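Why Markers Should Name Their Sources

A historical marker carries the authority of whoever put it up, and readers rarely question it. The tablet at Testero, on the old Woltano road, states that 305 soldiers camped there one October. It gives no source. Two later tablets repeat the figure, and visitors now take it as settled.

The Mustonen Trust believes every new marker should cite the record behind its text – a muster roll, a letter, a deed. One line of small type would be enough. Of the 7 markers planned for Arkora, only two drafts include such a line. 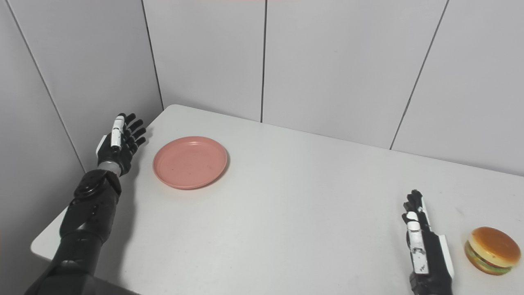

The remaining drafts should be returned to their sponsors before any casting is ordered.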